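Small Rooms, Big Storage
November 2023

I love a tall cabinet in a small apartment! It swallows the vacuum, the spare blankets and the board games, and it still leaves you a ledge for the things you grab every day – water, a hair dryer, a roll of brown paper for wrapping.

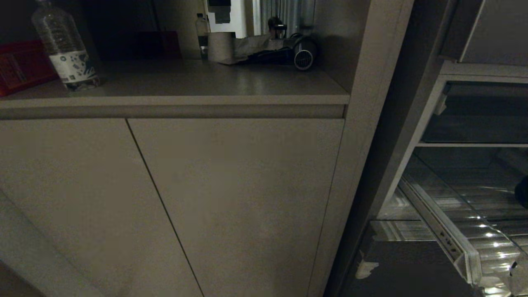

Do doors without handles get annoying?
Most people adjust within a week. A groove under the top gives your fingers plenty to pull on, and there's no knob to catch your sleeve.

Gray carries nicely into the kitchen, too. My favorite trick there is a freezer with clear drawers, where you can spot the last bag of anything before you start digging. Give each drawer one job (bread and fruit up top, dinners below) and do a proper clear-out every July, before the ice cream moves in.
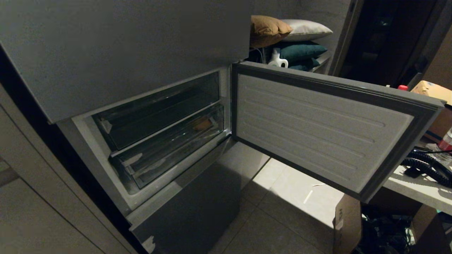
Measure before you fall in love
Swing every door fully open on paper first. My own kitchen came up 4 inches short, and I had to move a whole shelf unit to get at the peas.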